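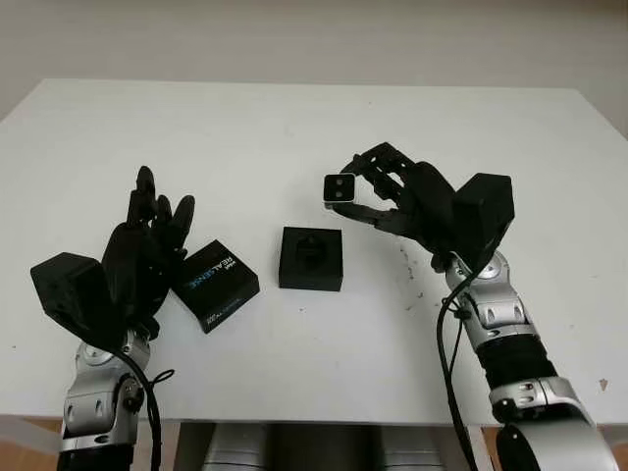 Settimio Sartori
Intégration et essais, atelier de Fumcombe

Deux mains pour une caméra : galerie d'essais

Publié le 29 juin 2020

On m'a confié la comparaison de deux réglages de contrôleur pour une paire de mains à plusieurs doigts. La plaquette Woveo annonce une manipulation « naturelle » des petits objets. Je me méfie de cet adjectif depuis longtemps. Un préhenseur à mors parallèles n'a rien de naturel, il coûte beaucoup moins cher et il tient très bien une caméra. La question posée par le chef de projet était donc assez simple : qu'est-ce qu'on gagne à mettre des doigts partout ?

Le choix de l'objet compte plus qu'on ne le croit. Les démonstrations de salon se font avec des balles en mousse ou des gobelets, c'est-à-dire avec des choses qui pardonnent tout. J'ai préféré une caméra de profondeur et sa boîte RealSense, parce que c'est ce que nous manipulons tous les jours à l'atelier. Une boîte à arêtes vives, un petit module étroit et un support noir à logement carré : le programme n'a rien de spectaculaire, et il suffit à mettre un contrôleur mal à l'aise.

Les bras sont pilotés soit par le contrôleur Zosov d'origine, soit par la couche logicielle Tokarz, qui s'intercale entre la consigne et les doigts. J'ai prévu 90 essais par réglage, avec la même table, les mêmes objets et la même vitesse d'approche. Je ne publie pas de taux de réussite ici. Le dépouillement n'est pas terminé et je n'ai aucune envie de voir un pourcentage provisoire finir dans une présentation commerciale.

La boîte, main gauche

Tout le monde commence par la boîte en pensant que c'est la partie facile. Une boîte en carton présente pourtant des faces planes, et une main à doigts courbes touche une face plane en peu de points. Si la commande serre au même effort partout, la boîte pivote ou le carton se marque. Avec le réglage Zosov, j'ai dû reprendre les consignes doigt par doigt, ce que la notice présente comme une opération « facultative ». Elle ne l'est pas.

La main gauche serre ici la boîte « intel REALSENSE », doigts repliés par-dessus. Belle prise en apparence, mais je demande toujours la courbe d'effort avant d'applaudir.
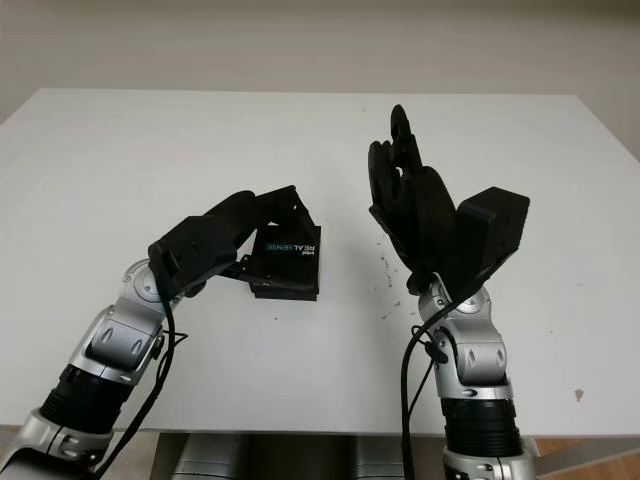

Le maintien, ou ce que la photo ne mesure pas

Une image fixe flatte n'importe quel préhenseur. On y voit un objet entre des doigts, on en déduit une saisie stable, et c'est précisément l'erreur que je voudrais éviter dans ce compte rendu. J'ai vu trop de dossiers fournisseurs bâtis sur une dizaine de belles photos sans la moindre mesure derrière. Pour chaque essai j'enregistre donc la position des articulations et le courant moteur pendant 19 secondes, et c'est là-dessus que je comparerai les deux réglages.

Pouce d'un côté, bouts de doigts sur le bord supérieur, et l'autre main ouverte et vide à distance. C'est la configuration que Woveo met en avant pour les travaux à deux mains.

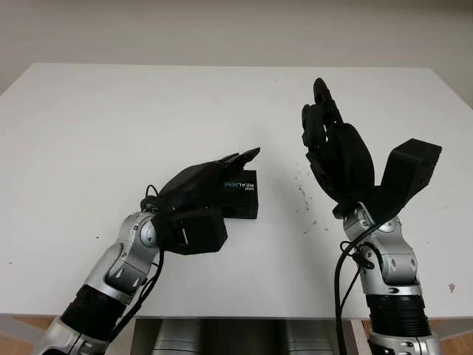 Reste à savoir si la seconde main sert à quelque chose. Dans la majorité des tâches que j'ai à automatiser, elle attend. Elle consomme, elle se dérègle, elle ajoute des câbles à surveiller et un volume de collision à déclarer dans la cellule. Je veux bien admettre qu'elle devienne utile pour ouvrir un emballage ou retourner une pièce. Pour déplacer une boîte de gauche à droite, je cherche encore l'argument.

La couche Tokarz promet justement de coordonner les deux bras. Sur le papier, chaque main connaît la position de l'autre et adapte sa trajectoire. J'ai demandé à l'éditeur la fréquence réelle de cet échange et j'ai reçu en retour une brochure. J'ai reposé la question, en précisant cette fois que je savais lire une brochure. À l'heure où j'écris, la réponse se fait attendre.

Le module et son support, main droite

Le module de caméra est un bien meilleur juge que la boîte. Il est petit, il a une face avant claire avec deux ouvertures d'objectif sur lesquelles on évite de poser les doigts, et il faut le saisir par le corps noir, sans le tordre. La photo placée en tête de page montre cette prise : le module est soulevé au-dessus de la table, pincé entre les doigts et le pouce de la main droite. Le support noir, lui, est posé entre les deux mains.

Pour qui n'a jamais réglé ce genre de séquence, l'insertion est l'endroit où les certitudes s'arrêtent. Un écart de 2 millimètres à la prise se retrouve tout entier au-dessus du logement, et une main articulée offre bien plus d'occasions de fabriquer cet écart qu'une pince ordinaire. Chaque phalange a son jeu. Les partisans des mains souples répondent que la compliance rattrape l'erreur. Parfois, oui. Il arrive aussi qu'elle la cache jusqu'au moment où la pièce se coince de travers, et l'on passe alors l'après-midi à chercher dans la vision un défaut qui vient des doigts.

J'ai également fait pincer un petit cube noir au-dessus du même plan de travail. Moins fragile qu'un module optique, plus court aussi, donc sans levier pour se rattraper. 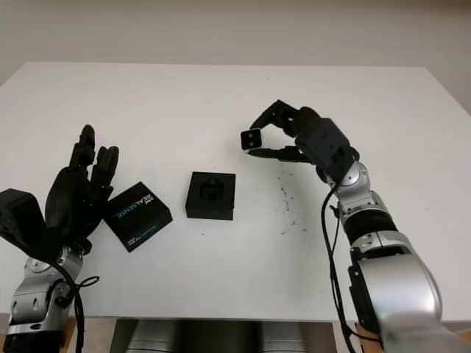
Petit cube noir entre les bouts des doigts de la main droite ; support au centre, boîte RealSense à gauche.

Le doigt du haut passe en arc, celui du bas reste à plat. Cette asymétrie me plaît assez, je le reconnais. Elle ressemble davantage à une vraie stratégie de prise que la fermeture uniforme livrée par défaut. Mais il a fallu quelque 4 heures de réglage pour obtenir une posture qui me convienne, et ces heures-là n'apparaissent dans aucun devis.

Où j'en suis

Les deux réglages restent en lice. Zosov est rustique, mal documenté, et au moins il dit ce qu'il fait : quand un axe est en butée, il le signale. Tokarz donne des mouvements plus doux à l'œil et un journal d'erreurs à peu près illisible. Je n'achèterais ni l'un ni l'autre aujourd'hui sur la seule foi de cette galerie, et je déconseille à quiconque de le faire.

La prochaine série reprendra les mêmes objets avec une pince parallèle montée sur les mêmes bras. C'est la comparaison qu'il aurait fallu demander dès le départ. Les relevés complets, fichiers de courant compris, seront mis en ligne en octobre avec le protocole. D'ici là, les remarques de ceux qui ont réglé ce type de mains sur une vraie ligne m'intéressent, surtout si elles me contredisent chiffres à l'appui.

S. S.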